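Sorting Before Wiring

A second-year course at Tredenska Technical College spends a term teaching robot arms to handle parts that do not hold their shape

By Oksana Didenko

The assignment sheet for the automation practicum at Tredenska is one page long. Students are given a pair of robot arms, a set of trays and the electrical parts of a small motor drive. By the end of the term the arms must pick each part, carry it to a central tray and set it down in the correct orientation. Wiring the parts together is left for the spring course.

Ayantu Gashaw, who designed the practicum, chose the parts from a box of drive units that a local equipment dealer, Urnar, had written off. The circuit board is the item students meet first. It is rigid, it lies flat, and its outline does not change between attempts. It is also crowded, and most of what is on it should not be squeezed.
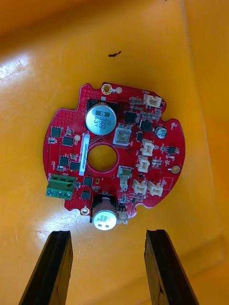
The board in its tray, with the gripper open below it. The upper capacitor is marked 330 and 63V.

Each team has to submit a grasp plan before running anything. The plan lists the edges where the fingers may close, the closing force and the height at which the wrist stops. Teams that grip by a capacitor lose marks even if the board arrives intact.

"They look for the tallest thing and want to grab it," Gashaw said. "The tallest thing is held on by two soldered legs."

Edgars Jõgi's team spent its first three sessions on the board alone. Their early plan closed the fingers across the full width of the disc, which worked when the board was centered and failed when it had drifted toward a wall. The revised plan uses one wrist camera view to find the central hole, then works out the rotation from the green terminal block. Jõgi logged 106 attempts with the revised plan and 75 clean placements.

The notches around the edge caused most of the remaining failures. When a fingertip landed on one, the board turned a few degrees as it was lifted. The team now checks the angle a second time above the central tray and corrects it there.

Cables are graded separately. The harnesses have no fixed outline, and a plan that depends on one will work only until the harness is put back. Gintarė Stankevičius, the lab instructor, resets the trays between runs and makes no effort to lay the wires the same way twice. 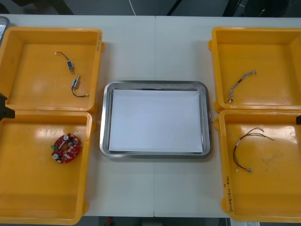 The layout is the same for every team: one kind of part to a tray, and a white sheet in the steel tray to give the cameras a plain background. Stankevičius added the sheet after the first year, when reflections from the bare steel were being read as edges. The yellow trays still produce some glare, and students are expected to deal with it in software.

Most teams pick the harnesses up by a connector and let the rest trail. The difficulty comes at release, when the trailing wires touch down first and push the connector away from its target. Jõgi's team lowers the harness at a slant. Another team, led by Heino Baranauskienė, holds it with both arms, which takes longer and places it closer to the mark.

Final runs are in December. Each team gets one hour, and the logs are kept for the next class.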